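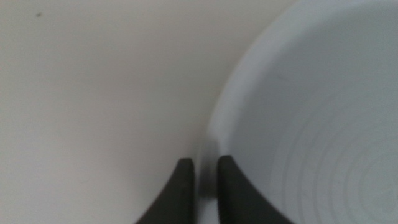
25 August 2024

Weighed the white bowl again before starting. Kitchen scale says 66 g of flour stuck to nothing, so the tare had drifted. Reset it, let it settle, weighed a second time. Good enough.

Dough for the Gerovo loaf: flour, water at room temperature, salt, the last of the starter. I have stopped using the steel bowl for this. It sheds heat too fast on the stone sill and the first rise runs long. Ceramic is slower to warm but holds once it has. I rinse it with hot water, dry it, then load it. In April I skipped the rinse and lost most of an afternoon.

Wiped the table down twice. The pale top shows everything, which is the reason I bought it and also the reason I complain about it. Crumbs are easy. The small dark specks are worse, as some are pepper and some are burns in the surface, and I only find out which by scraping with a fingernail. Must make a proper list of the permanent ones.

Added 200 g of water in two goes. The Coltilari flour takes less than the packet claims. Held back a spoonful and did not need it. Mixed by hand, rested it, folded, rested it again. Cover was a damp cloth. The lid from the Stenetti set does not fit this rim; it rocks on one side and lets the top skin over.

Bowl goes to the left of the hob from now on, a hand's width from the wall. On the right it sits in the draught from the back door. Checked with the thermometer at both places and the left was two degrees warmer. One reading each, so not much of a test. Repeat tomorrow with the door shut.

Also cleared the lower cupboard. Kept the two large bowls, the jug and the enamel dish. The chipped plates went in the box for the shop on Escobedo Street. Cupboard door still catches at the top hinge. Needs a quarter turn on the inner screw, and the short screwdriver is in the shed.

Loaf in at seven, out at ten to eight. Base a little pale. Next time lower shelf.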